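Motach Agreement

The Motach Agreement is a ceasefire and demilitarization accord between the government of Novano and the Doma Front, an armed movement based in the country's eastern highlands. It ended open fighting in the Motach valley and set the terms for the withdrawal of heavy weapons from both banks of the river.

Background

Fighting began in February 2000 after the Front seized two customs posts on the valley road. Government forces retook the posts within days but failed to clear the high ground to the east. Over 2000 civilians left the valley during the first winter, most of them for the district capital, Honkanen.

Terms

The parties agreed to pull artillery and armored vehicles back 5 kilometers from the river. A monitoring mission of 70 unarmed observers was given freedom of movement inside the zone – including the right to inspect depots without notice. Marker cloths were laid out at crossing points so that patrols could identify the line from a distance.

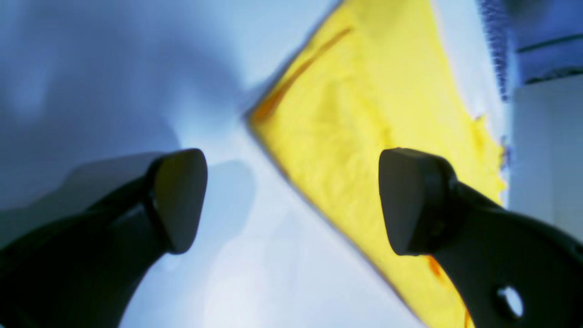
A yellow cloth on a white surface.

Implementation

The mission's first head, Refugio Ocampo, reported that the withdrawal of artillery was completed on schedule. Disputes over the depots lasted longer. Kavinda Saha, chief negotiator for the Front, suspended talks twice over the status of local militias, which the text did not mention. A supplementary protocol later placed them under the same limits as regular units.

See also
Honkanen Garrison
Doma Front

This page was last edited on 3 Apr 2024.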